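The Gray Bin, August

Every August I empty the odds-and-ends cupboard at Sasatley. Colin Mottram calls this an archive. I call it not wanting to fold the tablecloths. Captions are mine, and so are the grudges.
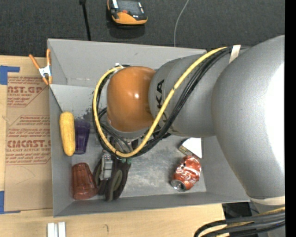

Two plastic tumblers, one dark purple and one reddish brown, keeping company with an ear of toy corn. The corn is the only one standing up straight, or nearly.

The brown tumbler has faceted sides, so you can pretend it's crystal if the light is poor and the guests are polite. I had 16 of these at the Bremia house and was fond of perhaps two.

The dark brown item with the olive-gray ovals went down in my list as "shoe, sort of." Colin wants it under footwear. I want a second opinion.

The corn belongs with the play kitchen box, number 3121, which has been short on vegetables since we moved. Purple goes back to the picnic shelf – top left, behind the Seyoum tins.

Next up: the drawer of lids. Bring a sandwich.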